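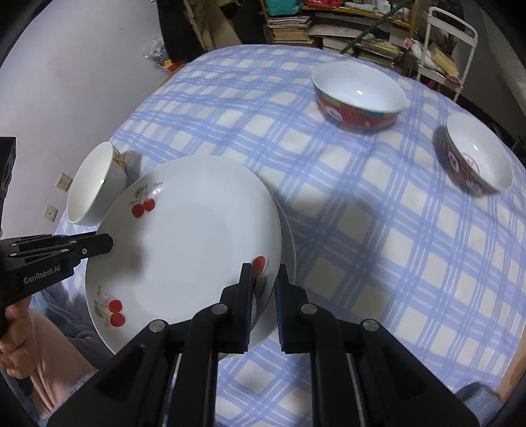

Photo: Chae-won Wi / Kascombe

From: Chae-won Wi
To: kascombe-manip list
Date: 06/10/2024
Subject: Re: rim grasps, held-out numbers

Grinda wrote:
> Did you count a grasp as good if the plate was lifted but
> slipped in the pads? Our runs on the Yeo set look lower
> than yours and I can't tell if it's the policy or the scoring.

It's the scoring. We count a slip as a failure only if the rim leaves the pads before release. I kept 300 hand-collected demos, 162 of them with stacked dishes. The policy was then tested on 124 held-out trials and finished 74. Most of the misses were on stacks, where the lower rim gets pinched along with the upper one.
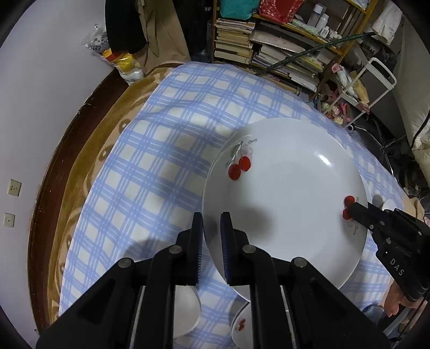 Two-handed grasps are labeled separately from single ones, and I think your loader merges them. A label starts when the second gripper touches the plate and ends when either one lets go. A plate tilted up on its edge, with one gripper clamping the lower rim and the other on the right rim over the cherries, gets the two-handed label even if only one side is carrying weight. If you merge those with the single grasps, the contact point gets averaged to somewhere in the middle of the plate.

Please rerun with the Runditz split and the labels kept apart, then send me the per-trial file. I'll score it with our script.

Chae-won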